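# How do you teach a robot to tidy up?

Hi! I'm Sharada, and I teach robots. I don't stand at a whiteboard, and my students never put their hands up (they have grippers, so it would look pretty funny if they did).

Think about how you learned to tie your shoes. Maybe a grown-up told you what to do: "make a loop, go around, pull it through." That probably didn't help much! Then they put their hands over yours and moved your fingers along, and it started to make sense.

Robots can learn like that too. One way is for me to hold the robot's arm and gently push it where it should go. Little sensors in its joints remember every bend. The other way is by remote control – I sit at a desk with two handles, and when I move my left hand, the robot's left arm moves too. When I squeeze, the gripper squeezes.

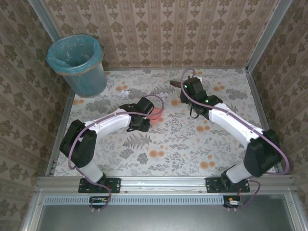 Picking up a cup sounds easy, right? You've done it a zillion times. But on my first try with the handles I knocked it flat. You have to come down slowly, stop at the right height, close the fingers just enough, and then lift. If you squeeze too hard the cup goes squish, and if you don't squeeze enough it slides right out.

Every time I do the job from start to finish, the computer saves it. We call that a demonstration, or "demo" for short. My friend Othmane and I once made 32 demos before lunch, and my thumbs were so tired I could hardly hold my sandwich!

Why so many? If I always put the cup in the same spot, the robot only learns that one spot. So I move it a little each time – closer, farther, tipped over. After lots of demos the computer starts to find the pattern, and then we let the robot try by itself.

Sometimes it misses and grabs a big handful of air. Then I go back to my handles and show it again.

**Try it at home:** Put on a blindfold and ask a friend to guide your hand to a plastic cup. Now swap! Which was harder, being the teacher or being the robot?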